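Why the dye bath matters less than the rinse

The head of finishing at Zuser, a mill that dyes and coats cotton and polyester cloth for workwear makers, has spent 15 years on one question: how much water a yard of fabric needs before the color stops coming off. The answer has gone down several times.

"People outside the trade ask about the dye," she said in her office above the wash line. "Most of our water goes into getting rid of the dye that didn't fix. On a deep black, that's where the cost is."

Reactive dyes bond to cotton under alkaline conditions, but part of each batch reacts with the water and stays loose in the fiber. It has to be washed out hot, and salt left over from dyeing slows the process. The mill used to run 9 rinse baths on black. It now runs five, with the first two kept cool to carry off salt before the temperature goes up.

"The old recipe heated everything from the start," she said. "You were paying for steam to do a job that cold water does."

The change was tested on the Helus line, a midweight twill, over 200 batches. Fastness to rubbing was checked dry and wet on each one. Wet rubbing was the harder test to pass, and 15 batches went back for another rinse. Most of those traced to a single delivery of salt with a high calcium content, and the mill now tests hardness at the dosing tank as well as at the inlet.

Ribbed and corded fabrics are handled separately. The raised lines dry faster than the channels between them, and loose dye moves toward whichever part dries first. Clemano, which builds the mill's drying equipment, lowered the air speed in the first zone to even this out.
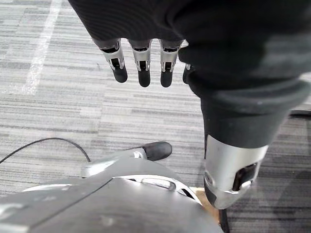
A black fabric covering with faint horizontal ribbing.

"You see it as a faint stripe at an angle to the light," she said. "On navy you may get away with it. On black the customer sends it back."

A second site at Halás will take over the coated fabrics in August. Its permit sets a lower limit for salt in the outflow, and she expects the rinse sequence to be rewritten again. Recovering the salt by membrane is under review – the equipment is available, but the concentrate still has to be disposed of.

Asked whether dyeing without water would replace the current process, she said it already works on polyester, where carbon dioxide under pressure can carry the dye. Cotton is more difficult.

"I'll have been retired a long time before all of our cotton is done that way," she said. "The next job is getting from five baths to four."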